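Old office tower -- strip it or fix it up?

cenier_attic wrote:
So I picked up a black desktop tower for 20 bucks and I've got it lying on its side on the metal table with the panel off. Plan is to swap the CPU, put in more memory and give it to my niece in February. Anything I should look at before I order parts?

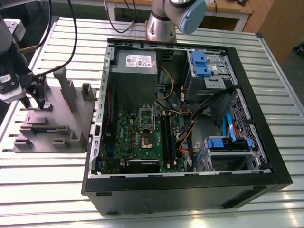
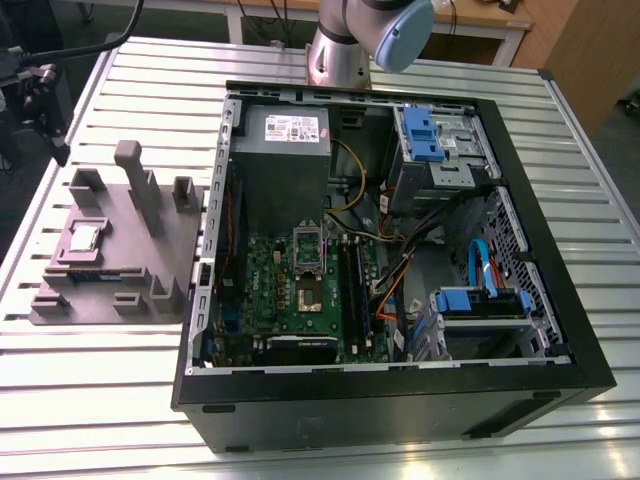 Side panel off, CPU socket empty in both shots. The CPU is on the stand at the left in the second one.

zukel90 wrote:
Nice and roomy in there! I'd leave the optical bay alone (blue latch, easy to pop later) and get an SSD before anything else. You'll feel that way more than a new chip.

Rawashdeh_621 wrote:
Disagree, I'd do the power supply first. No way I'd trust an old one with a graphics card. And close that socket lever if you're leaving it overnight -- bent pins are no fun.

zukel90 wrote:
Eh, mine ran nine years on the original supply.

Chutima Hemmin wrote:
Can you read the wattage off the white label? That would settle it. Also tie up the yellow and black wires while you're in there, they love to find a fan.

cenier_attic wrote:
Will check the label tonight. SSD is going in the cart either way.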